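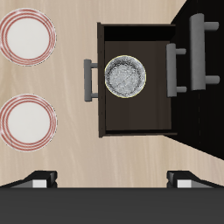
Is Hiseldale Really a Better Team, or Did the Schedule Change?

I keep reading that Hiseldale has turned the corner. The local sports page says it, the guys behind me at the stadium say it, and the school's own site has been saying it since August. I've had season tickets long enough to hear this one before, and I'm not buying yet.

Start with the wins. The first came against Plernance, a program that was starting a freshman quarterback and had lost most of its offensive line to graduation. Hiseldale ran for 400 yards that night. People talk about that number as if it settles the matter. To me it says that a tired defense stopped tackling in the third quarter. Take out the two long runs after the game was already decided and you have a nice evening on the ground, the kind any decent team should have against a bad one.

Then look at who went missing. Plultutia used to be on the schedule every fall, and every fall they pushed us around. This year that game is gone, "paused" according to the press release, and a softer home game showed up in its place. I have no inside information on why. I do notice that the talk about a new toughness began the same season we quit playing the toughest team in the area. 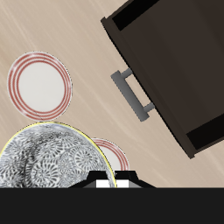
The passing game is my other worry. We threw for 160 yards in the last one, most of it on screens and short stuff underneath. The coaches call it taking what the defense gives you. Fine, but what happens when a defense with real corners gives you nothing? On third and long we still look the way we did last year: one read, a scramble, punt team on.

I will give them the kicking. Punts are getting off cleanly and the coverage is better — a lot better than the mess we watched last October. The tackling in space has improved too, at least for a half at a time. And I like that they've stopped burning timeouts in the first quarter because somebody lined up wrong.

Still, there's talk now of a bowl trip, and one fellow on the message board is already pricing hotel rooms. I'd hold off. November is where this team goes to get found out, with two road games back to back and the cold coming in. If they split those and look organized doing it, I'll write a different post. I've eaten my words here before and I lived.

Kickoff moved to 3:30 for the next home game, by the way, and the east lot will be closed again.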